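Subject: Re: [printlist] The Lebrun woodcuts and their titles

Seema Pathak wrote:

> I've been through the Hesonley holdings twice now and I'm no closer.
> The same woodcut is "The Widow" in one box, "Woman with Fish" in
> another and "Untitled (Kitchen)" on the wall label. There's a fish. I
> see no evidence of a widow. Does anyone know which title is the
> artist's, and does anyone have a view on the edition size? The
> margin says 34/200 on ours but the paper looks late to me.
> Seema

Seema,

I have a view on everything, as the archive of this list will show to anyone with an evening to lose.

The widow came in with the dealer. Lebrun sold the block and the remaining impressions to the Jurkgate gallery in a lean year, and the gallery found that kitchens didn't sell. Grief did. Within one catalog she had lost a husband, and two catalogs later the fish had become a symbol of him. I have the price lists, and grief added a third to the asking price.
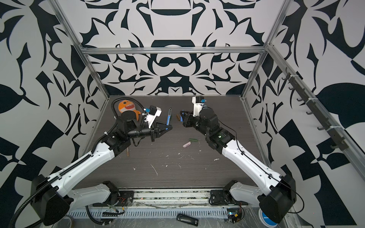

Black-and-white pattern, three walls.

My own guess is that Lebrun never titled the thing. The workshop ledger has it as "fish, large," to tell it from "fish, small," which is the one everybody owns and keeps in the hallway. I'd put "fish, large" on the label tomorrow, but I've been told museums have standards.

As for the edition, please be suspicious of that 200. The ledger gives the paper bought, sheet by sheet, and Marek Skála once added it all up for the period when the large blocks were being printed. He got 2,711 sheets. Even if you allow for spoilage, and Lebrun spoiled with real commitment, that's a lot of paper for a handful of editions of 200. Marek's summary went out to the old list before it moved, so I'll paste the start of it: 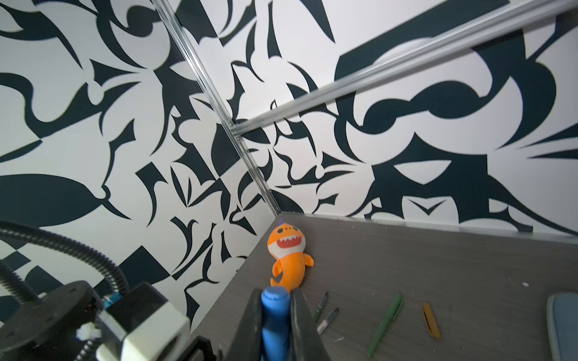
Poltport, July

I have finished with the ledger and I don't recommend it to others. The paper comes in two makes, a thin cream one and a heavier white one that appears only after the move to the back workshop. Every numbered impression I have handled on the white paper has its number in a rounder, more careful pencil than the cream ones. I leave it to you to decide who was doing the numbering. I will say that Lebrun's sevens were never that legible.

There's more, including two pages on sevens, and I can forward it.

Nii Essien wrote to me off-list with the thing everyone asks sooner or later, so I'll do it in public and save us both a stamp. 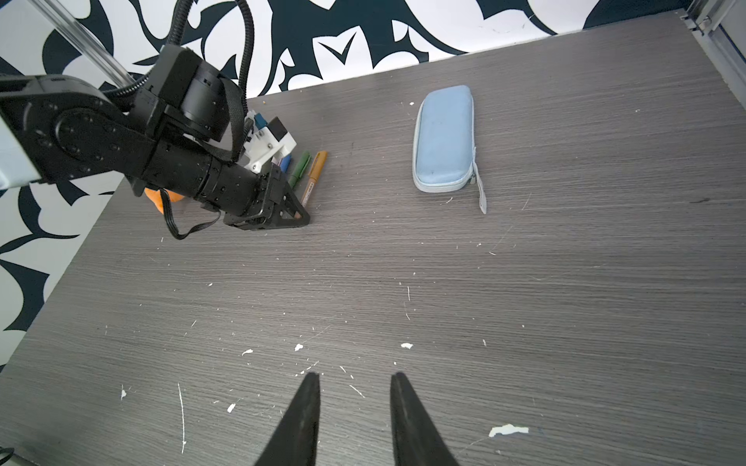
Is a late impression still worth hanging?
If you like looking at it. A late pull from the original block is the same design with softer edges, and it should be labeled as late and priced to match.

Pankaj Tyagi will now write in to say that the soft edges are better. He has said so in every thread on late impressions, and I've begun to worry that he's right about the fish. The knife marks around the tail on the early ones do look like somebody losing an argument.

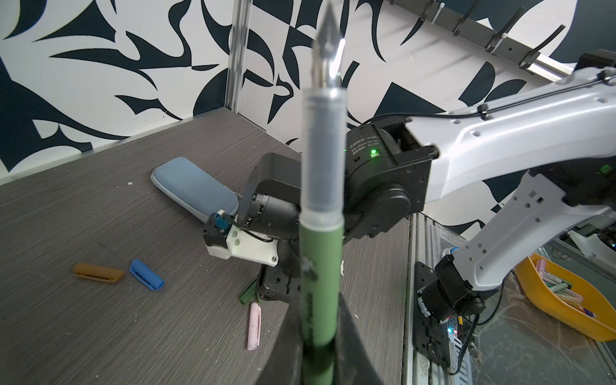
What to check on the Hesonley sheet

1. Hold it to a window and see whether the paper is cream or white. Do this when the registrar is at lunch.

2. Look at the table edge, lower left. The block picked up a nick there, and if the nick prints, you're past the first cream batch.

3. Compare the pencil with a signed letter. Slavica Đorđević has good scans of four and will send them if asked nicely, or twice.

4. Ignore the stamp on the back. I own the same stamp. It cost very little and came with a pad.

If it's white paper with the nick and a beautiful seven, I'd catalog it as a late impression, numbering in another hand, title by tradition, and let the widow go in parentheses.

I'd like to know how it comes out. I've got the small one in my hallway.

R.

Recent threads on this list
Pencil signatures under glass
Re: Re: Re: Late impressions (Pankaj)
Anyone want 1,000 blank mats, odd size
Jurkgate price lists, scans wanted
Is it a monotype if there are two of them
List move: please update your address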